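Olness Cradled Panel, Gessoed, for Acrylic, Oil and Mixed Media

Shares 40 | Comments 2

The Olness is a rigid painting support with a pre-primed face and a wood cradle glued to the back. It is sold unframed and can be hung as supplied. Ranemeo has carried it for studio painters, teaching studios and donation auctions where finished work has to travel without glass.

Construction

The face is a birch panel, sanded on both sides before assembly. The cradle is solid pine, mitered at the corners and glued under pressure. No staples or nails are used anywhere in the panel, so the edges can be sanded, planed or routed without hitting metal. On the larger size a single crossbar is fitted across the short dimension. It is set back from the face by a narrow gap, filled with a flexible adhesive, which lets the panel and the bar move at slightly different rates in changing humidity.

The primer is an acrylic gesso applied in four coats and sanded between coats. The final coat is left with a light tooth. It accepts graphite, ink, casein, acrylic and oil. Very wet watercolor techniques will bead in places unless an absorbent ground is brushed over the gesso first. Two thin coats of absorbent ground are better than one heavy one, with a full day of drying between them.

Sizes

The panel is made in two sizes.

Olness Small: 200 x 200 mm face, 20 mm cradle depth.
Olness Large: 585 x 400 mm face, 40 mm cradle depth, one crossbar.

Tolerance on the face dimensions is plus or minus 1 mm. Cradle depth is measured from the painted surface to the back of the frame. If you order floater frames from another supplier, measure the panel in hand before cutting. The corners of the large size are square to within 2 mm measured across the diagonals.

Surface options

Standard tooth is supplied unless the order says otherwise. Smooth surface, under the name Stikholm, is sanded with a finer paper after the last coat and suits silverpoint, fine brush lettering and leaf. The Stikholm surface is less forgiving with knife work; thick paint can be scraped off cleanly within the first hour but may take the top of the gesso with it after that.

Raw panels without gesso are made to order in batches. The next batch of raw panels is scheduled for December. Raw panels should be sealed on the face, the back and all four edges before any ground goes on. Two coats of an acrylic size are enough for most uses. Panels sealed only on the face can cup.

Preparation for oil

The factory gesso can take oil paint directly. Painters who find it too absorbent may brush on one coat of clear acrylic medium, thinned with a little water, and leave it overnight. A coat of oil ground can be used instead. Oil ground needs at least a week, and longer in a cold room. Do not apply acrylic over an oil ground.

Leaf and metallics

Imitation leaf and real gold leaf both hold well on the Stikholm surface with a water-based size. On standard tooth the grain of the gesso will show through the leaf. Diarmuid Hanrahan, who tests supports for our workshop, gilded a set of small panels on both surfaces and stored them unvarnished through one winter. Neither set lifted. The imitation leaf darkened slightly at the edges and should be varnished.

Hanging and edges

The small size can be hung on a single nail under the top rail of the cradle. The large size should hang from D-rings and wire. Pilot holes are advised in the pine, with screws no longer than 15 mm. The cradle sides are left bare. Mask them with a low-tack tape before painting if they are to stay clean, and pull the tape before the last layer has fully hardened. A clear wax is the simplest finish for bare sides.

Packing and shipping

Panels are wrapped in glassine, and the face is protected by a sheet of gray board. Large panels ship in a double-wall carton with corner blocks. Small panels ship singly or in sets. Do not store finished paintings in bubble wrap against the paint surface, even for a few days. The pattern can print into acrylic paint, which stays soft for longer than it feels.
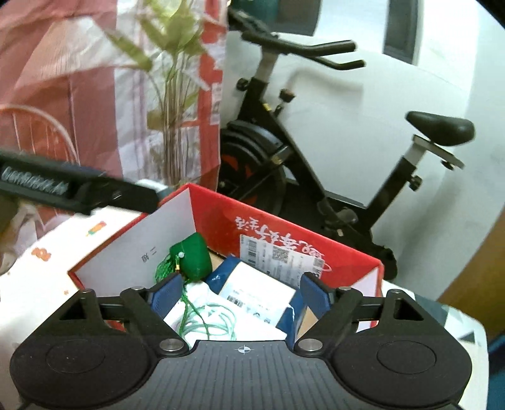
Open red cardboard box on a patterned white tablecloth.

For work going to an auction or an exhibition, wrap the painting in glassine first, then board, then foam. Mark the top edge on the outside of the wrapping. A label with the title, medium, dimensions and the name of the artist should go on the back of the panel as well as on the parcel.

Returns

Unused panels may be returned in their original glassine. Panels that have been sealed, primed, drilled or cut cannot be taken back. Report corner damage before painting, with the carton kept for inspection. A panel with a twist of more than 2 mm on a flat surface will be replaced.

Care of finished work

Dust with a soft dry brush. Keep panels away from radiators and exterior walls that collect damp. Varnish acrylic work after two weeks and oil work when it is dry all the way through, usually six months or more for thin paint. Use an isolation coat under any removable varnish on acrylics.

Last updated: Sep 3, 2019

Related items
Vlad Flat Bristle Brush Set
Vlad Palette Knife, Offset
Stikholm Absorbent Ground, White
Olness Floater Frame, Small
Ranemeo Glassine Roll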